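# The Night Our Toast Robot Wouldn't Let Go

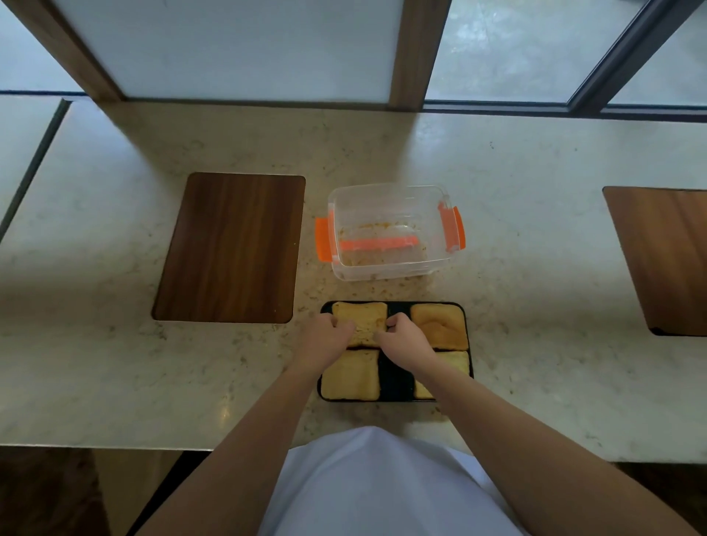
I've been writing about kitchen robots long enough to have a favorite kind of failure, and it's the quiet kind. The arm we had on loan at the Flindport test kitchen, a Trudura with soft fingers, didn't crash or throw sparks. It just squeezed, and kept squeezing! Bread is a rotten thing to ask a machine to handle anyway. Look at the four slices in that black tray: the top right one is puffed up and golden brown, the one beside it is much paler, and I use both hands on a slice like that without thinking twice. The Trudura had one grip setting for all of them.

It managed 447 picks before the fault. On the next one the pressure sensor froze at its last reading, so the controller figured it was holding nothing and closed harder (goodbye, toast). Then it went for the tray and bent the rim. I hit the stop button, and the arm took 13 seconds to open. Thirteen! My hand was nowhere near it, thank goodness, but in November I'd been reaching in to straighten slices between picks.

The fix from Jonamus, who wrote the control software, is a check that halts the arm when the reading doesn't change. We've run 275 picks on it so far. I want 2,000 before I put my fingers near that tray again.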